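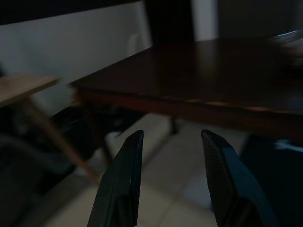
Manon Pelletier reckons the first coat should go on so thin that you feel cheated, and having ignored her twice I now pass it on as policy.

By Nii Alhassan
July 22, 2025

Section 4: Waxing a tabletop with Kindden Hard Wax

Before you begin, clear the table. Moving everything to one end and working around it is how people end up waxing a newspaper to the wood.

1. Wipe the top with a barely damp cloth and leave it to dry overnight.

2. Test the wax somewhere you will never look, such as the underside. If the patch goes cloudy, stop and read Section 7, then sigh.

3. Scoop out a lump the size of a hazelnut. Rub it along the grain in long strokes. Circles feel satisfying and will haunt you at sunset.

4. Leave it for 80 minutes. The tin says "until touch dry", a phrase that invites touching. Resist.

5. Buff with a clean cotton cloth until your arm objects, then swap arms.

6. Repeat from step 3 the next day. Two coats will do for a dining table. A third is between you and your conscience.

Note: If the surface feels tacky after a full day, you used too much. Warm it gently with a hairdryer and wipe off the surplus. See also Manon, above.

Note: Old silicone polish repels wax. Clean it off with Farnard Wood Cleaner first, and allow more time than seems decent.

CAUTION: Spread used cloths flat outdoors to dry. Scrunched up in a bin they can heat up and catch fire, and no table is worth that.

CAUTION: Keep hot pans off the top for two weeks. Afterwards, use a mat anyway.

Last updated: May

Related sections
Section 3: Removing rings left by mugs and guests
Section 5: Edges, legs and other afterthoughts
Section 7: Cloudy patches
Baloyi brushes: care and storage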